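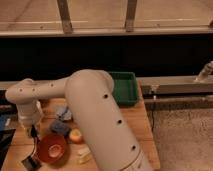

Fig. 1. A red bowl, with other things, on a light wooden tabletop.

Household Objects and Their Stories
Handout 4: What we claim to know about bowls
Course leader: Anjani Wibisono

We use cookies to remember your settings and count visits. Accept / Manage choices

Read this before the session and bring one bowl from home. A cheap one is fine. I would prefer a cheap one, given how many people arrived last year with something a dealer had told them a long story about.

1. The trouble with "everyday"

Writers on tableware love the word. A museum label says "everyday bowl" and we nod. But most of what survives in cabinets was put there by someone who thought it was worth keeping, and the bowls people used hard were broken and thrown out. Archaeologists do better, as they dig in the rubbish, but sherds tell you about clay and firing a good deal more readily than they tell you about supper. When a book says "this was used for porridge," ask how the author knows. Sometimes there is residue analysis. Often there is a guess from the shape, copied from an older book that also guessed.

2. Shape and use

The usual claim is that shallow bowls are for solid food and deep bowls are for liquid. Try it at home. I eat soup from a shallow bowl most evenings and keep keys in a deep one. Shape sets some limits (you won't carry much broth up a flight of stairs in a saucer) but within those limits people do what they like.

Lalit Thakur's essay in the reader argues that rim width is a better guide than depth. He looked at 25 bowls from one family kitchen and asked the family what each was for. I like the method. I am less sure about the conclusion, as the answers came from two people and they disagreed on 9 of the bowls. Read his section on the disagreements twice. It is the best part, and he rushes it.

3. Color

Be very careful here. You will read that red makes food look richer, or makes people eat less, or makes them eat more. I have seen all of these stated with confidence. Small studies, odd settings, and a lot of repeating. A potter choosing red may be thinking about what glaze is left in the bucket.

The Lennox catalog (handed out last time) says its red ware was "beloved for its warmth." By whom? A catalog is written to sell bowls. Use it for dates and prices, and even then check the prices against the shop ledger, which has them lower in four places.

4. Handmade and factory made

Wulan Liew will bring pieces from the Callo pottery and pass them around without labels. Write down which you think were thrown by hand, and why, before anyone speaks. Last June's group was sure about the uneven ones. Uneven can come out of a mold, and a good thrower can turn out very even work – so "it wobbles" is weak evidence on its own. Look at the foot and the inside wall before you look at the outside.

For next time

Write 500 words on the bowl you brought. Separate what you can see, what you were told, and what you are assuming. If the third part is short, you probably haven't been strict enough.

Reading: Thakur essay, all of it. Lennox catalog, introduction only.

Last updated: 2024-11-13

Comments

Kamarul Hutapea
Is the Thakur essay in the new reader or the old one? My copy stops before it.

Anjani Wibisono
New one. The old one has a shorter version without the disagreements, so please don't use that.

Afiq Chong
I think you are a bit hard on the color studies. Some of them are decently run.

Anjani Wibisono
Send me the decent ones and I'll read them. I've asked before and got a magazine article.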